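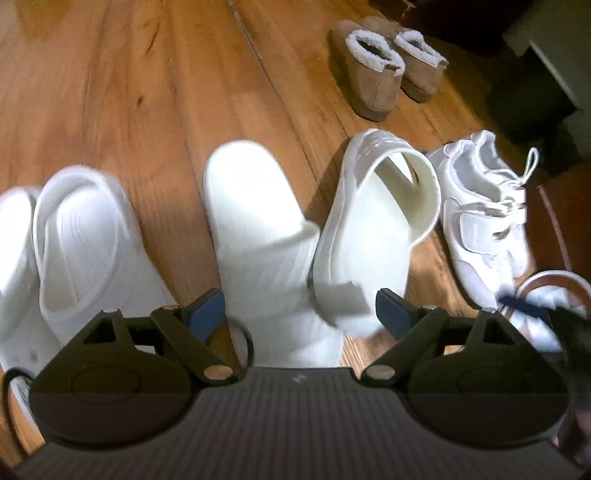
How long must a newly oiled wooden floor be left before it can be walked on in outdoor shoes?
Leave it for 5 days after the final coat. Light traffic in socks is permitted after the first night, provided the surface no longer feels tacky to the palm.

Section 4. Applying Garnum floor oil

4.1 Before you start

The instructions in this section apply to bare or previously oiled boards. Lacquered boards must be sanded back to bare wood first (see section 3). Waxed boards must be stripped with Durkari wax remover and left overnight.

Room temperature must be between 15 and 25 °C during application and until the oil has hardened. Underfloor heating must be switched off the day before and may be switched on again two days after the final coat, in small steps.

Note: Tins with a batch number ending in 982 were filled before the change of thinner. They need a longer stirring time, given in step 3 below.

4.2 First coat

1. Vacuum the floor with a soft brush head. Go along the joints a second time.
2. Wipe the boards with a well-wrung cloth and allow them to dry fully.
3. Stir the oil with a flat stick until no sediment remains on the bottom of the tin. Batch 982: stir for ten minutes, wait, and stir again. Do not shake the tin.
4. Pour a small amount into a roller tray. Do not pour oil directly on to the floor.
5. Starting at the wall farthest from the door, apply a thin, even coat along the grain. Work on two or three boards at a time over their full length.
6. After 20 minutes, check for dull patches. Add oil to these only.
7. Remove all surplus oil with lint-free cloths. The floor should show no wet film when viewed against the light.

Caution: Cloths soaked in oil can catch fire by themselves. Put used cloths in water in a lidded metal container straight after use. Do not leave them folded or in a heap.

4.3 Second coat

8. Leave the first coat overnight with a window slightly open.
9. Rub the floor lightly with a white Plukitz pad. Vacuum again.
10. Repeat steps 4 to 7, using half the quantity of oil.

A third coat is needed only in hallways and in front of kitchen units. On beech and maple a third coat will not be absorbed and will stay sticky.

4.4 Hardening

Do not wash the floor, lay rugs or put plastic sheeting down until the floor has hardened. Furniture may be carried back on the third day. Fit felt pads to the legs and lift each piece into position.

Caution: Rubber soles and rubber-backed mats can leave permanent marks on fresh oil. Keep them off the floor for the first month.

4.5 Faults

Sticky surface after two days: too much oil was left standing. Moisten a cloth with fresh oil, rub until the old film softens, and wipe dry.

Pale rings or spots: water has reached the wood. Sand by hand with grit 200, along the grain, and oil the spot again.

Raised grain: the floor was damp when oiled. Repeat step 9 after hardening.

For larger areas of damage, see leaflet 136.

Text checked by Anneli Eskola and Atif Khokhar. Revised Jul 7, 2013.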